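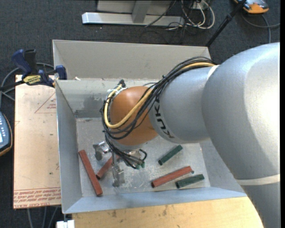

**Bin liners for bare metal bins – worth it or a scam?**

**dkuusk** wrote:

The Dritska rep was in again with his sample case and now my boss wants Larnelov liners in every open metal bin on the floor. Quote came in at 3,960 for the lot. His argument is that the bins look terrible. Well, yes. The floors are scratched and scraped all over, and there are whitish marks that don't wipe off. They're bins. Things get dropped in them.

I fail to see what a sheet of gray plastic does for us except get scratched in its place. Has anyone run these for longer than a demo?

Deividas

---

**panhead_lou** wrote:

We had them. Corners lifted inside a month and small stuff slid underneath. I pulled ours out in June and have not missed them.

---

**A_Katene** wrote:

Going to disagree with Lou. Flat-bottom bins, sure, they lift. But if yours have the sloping sides, the liner gets wedged in by its own shape and stays put. Ours have been in two years. Noise is way down too, and that alone was worth it to me.

What are you keeping in them?

---

**dkuusk** wrote:

> What are you keeping in them?

Bar-shaped blocks, red and green. Never many at once, so they end up lying every which way on the bottom. Sides slope, yes.

"Noise is way down" – did you measure that or does it just feel quieter? The rep said the same thing and had no number for me.

---

**A_Katene** wrote:

I didn't measure it. I stand next to it all day. You can drop a block in a lined bin and one in a bare bin and decide for yourself, it takes a minute.

---

**millbrook6** wrote:

Are the blocks getting marked up or just the bin? Those are two different problems. If it's only the bin I wouldn't spend a dime. Scratches in the bottom of a bin are cosmetic unless it's rusting.

---

**dkuusk** wrote:

Just the bin as far as I can tell. No rust. There's a darker smudge low on the back wall near the left corner that my boss keeps pointing at like it's evidence of something. I think it's a smudge.

---

**panhead_lou** wrote:

Try degreaser on it before you try 3,960 dollars on it.

---

**tessellate** wrote:

Check the color before you order. Larnelov only sells the light gray in bulk. Red shows up fine on it but I'd want to see the green in bad light. And if you have any glare coming in from one side, the shiny version is miserable to look at. Get matte.

Edano does a cut-your-own roll for a lot less. Thinner, and the edges are ugly if you rush it.

---

**A_Katene** wrote:

The Edano roll is garbage. We tried it first. It creeps down the slope and bunches up at the bottom, and then your blocks are sitting on a wrinkle.

---

**tessellate** wrote:

Ours didn't creep. Did you tape the top edge?

---

**A_Katene** wrote:

Shouldn't have to tape a liner.

---

**dkuusk** wrote:

So that's one yes with no numbers, one no, and a fight about tape. I'm going to ask Dritska for six liners on trial and leave the bin next to them bare. If they won't do a trial I'll take that as my answer.

– Ashton, how thick are yours? The quote doesn't say, and I don't love that.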